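Notes > Machines > Chores

Clearing a table is still hard

Every few months a reader writes to ask when a machine will clear the dinner table. Maxence Collet asked again on Wednesday, after watching a promotional clip in which one did so in 20 seconds. My answer has changed less than the clips have.

Consider what the job contains. Objects must be found, told apart, grasped, lifted and put somewhere sensible. Finding and telling apart are in decent shape. Putting somewhere sensible is mostly a planning problem, and planning has improved. Grasping remains the expensive step, and the expense depends heavily on the object.

A bottle lying on its side is a good test. It can roll. Clear thin-walled plastic gives a depth sensor very little to work with, and the wall yields under the fingers, so the contact model is wrong as soon as contact begins. If the bottle is full, the load shifts when it is tilted. A 600 gram object that moves its own center of mass is a different problem from a 600 gram block.

A plate is worse in a different way. It sits low, and the useful edge is a few millimeters off the table. People slide it toward them, tip the rim with a thumb, or press one side down, and do all of this without looking. A hand with stiff fingertips has to get under the rim without pushing the plate away, or else bring in the second hand to hold it still. 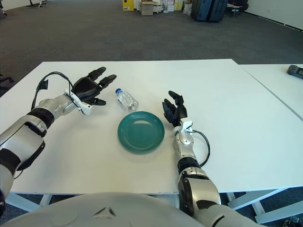

Photo: Akpan

A bottle on its side and a shallow plate, with an open hand near the cap and the other beside the plate. Two objects with nothing stacked and nothing touching is close to the easiest version of the chore, and I would still want to see the success rate before calling it done.

The rate is what the clips leave out. Tahmineh Bahrami, who tested arms at Briltton before moving to Satwood, used to require 20 consecutive clears before she would write a result down. Her best setup that winter managed 6. Most of the failures were dull: a finger landed on the rim and the plate skated off, or the bottle turned in the grip and went down again.

The shop floor is further along, for reasons that have little to do with hands. At Rudar the parts arrive in trays, facing one way, and a suction cup does the rest. The cell has run since January with 3 stops. Nobody there would pay for ten fingers – the fixture does the work that fingers would do.

A kitchen has no fixtures. You could add them, in the form of marked plates and a rack with fixed slots, and at that point a dishwasher with an arm begins to look feasible. I suspect that is how it will arrive, if it arrives.

I have asked Maxence for the uncut version of his clip.

Filed under: Manipulation, Household robots
14 shares | 6 comments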